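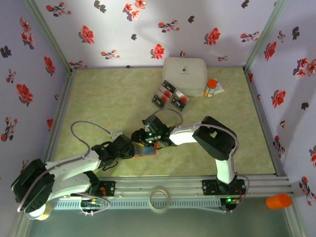
Figure 3. Two-arm station, tile held in the left gripper

Section 4: Running a Household Chore on the Lanico Bench

Use this section after both arms have passed the joint check in Section 3. It covers small tidying jobs: picking up a light item, passing it from one gripper to the other, and putting items away near a storage box.

What to expect. The Lanico bench can do parts of a household chore. It can't yet be left to do a whole one. In our own trials at Juvska, Karine Lévesque logged nearly 2,000 attempts at short pick-and-place jobs. Flat, stiff items gave the fewest problems. Soft bags and anything with a zipper gave the most. Plan for a person at the bench at all times.

Before you start

1. Clear the middle of the floor. Items can stay along the back wall if the arms don't need to cross them.

2. Check that each gray cable has enough slack for the wrist to turn fully.

3. Set the speed to 8 on the Stastix panel. Don't go higher for a first run.

4. Load the chore file and press HOLD.

CAUTION: Keep hands outside the enclosure whenever HOLD is off. The arms can both move toward the center at the same time.

Handing over a flat item

5. Place the item in the left gripper and close the jaws from the panel.

6. Bring the right gripper in slowly. Stop when its jaws are just above the item.

7. Close the right jaws, wait 2 seconds, then open the left.

NOTE: If the item tilts, press HOLD and return to step 5. Do not correct it by hand.

Putting away medicine and first aid supplies
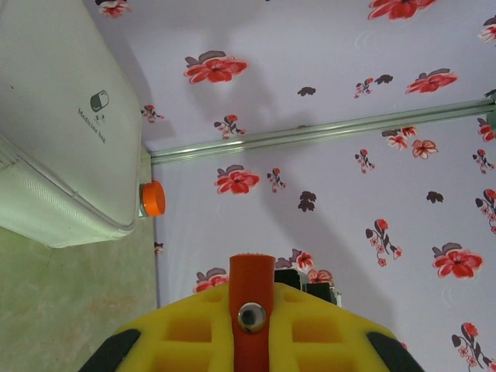
Household supplies are a fair test of what a machine can be trusted with, and for now the answer is limited. The bench software works from shape and position and does not read labels. A white case printed "Medicine bag" is just a large pale object to it, and an orange cap close to the case's corner may be taken as part of the case. Move small items away from larger ones before the run – a hand's width is enough. Never use the bench to sort or hand out real medicine.

8. Run the chore with empty containers only.

9. Stop after 200 cycles and check the finger pads for wear.

10. Write down each missed grip in the run log, with the step number.

Questions about chore files go to Terence Hulme at the Juvska service desk. For replacement finger pads, see Section 7.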